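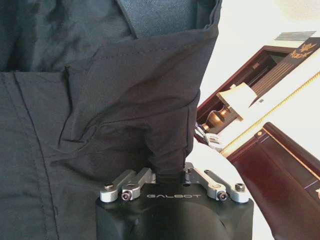

Student operators and one skeptic wanted: Pilleck garment handling project

The Pilleck project at Bolimthorpe is taking on students for the coming term, starting in May. We are trying to get a two-finger gripper to pick up a jacket, hold on to it, and put it where we asked. Every year a team tells us this is nearly solved. We would like to see it.

You would run grasp trials on dark clothing, mostly coats and jackets, in surroundings with other objects close by. Last year's team logged 693 trials and called 505 of them successful. We don't fully believe that number. A pinch of cloth in the jaws was scored as a pick, whatever the rest of the coat did afterward. The first job is to rewrite the scoring sheet, and the second is to repeat 100 of the old trials under the new rules and publish the result, however bad it looks.

What we need from you:
Patience with fabric. Collars, plackets and seams all behave differently.
Basic Python, or a willingness to learn it in the first month.
Notes that somebody else can read.
The nerve to write "failed" in the log when your friends worked on the code.

Previous robotics experience is welcome but we won't rank you by it. Sewing or tailoring experience would be a real help. If your application says you are passionate about the future of automation, please also tell us what you think it is bad at.

The work is 30 paid hours over the term, evenings from 6 p.m., at the student hourly rate. Course credit is possible if your department agrees, and you should ask them before you ask us. There is no prize, and we are not entering the Usow competition this year.

To apply, send one page to Maximiliano Esteban at the Yook workshop desk. Describe a demo you have seen that did not convince you, and what you would have tested. No résumé needed.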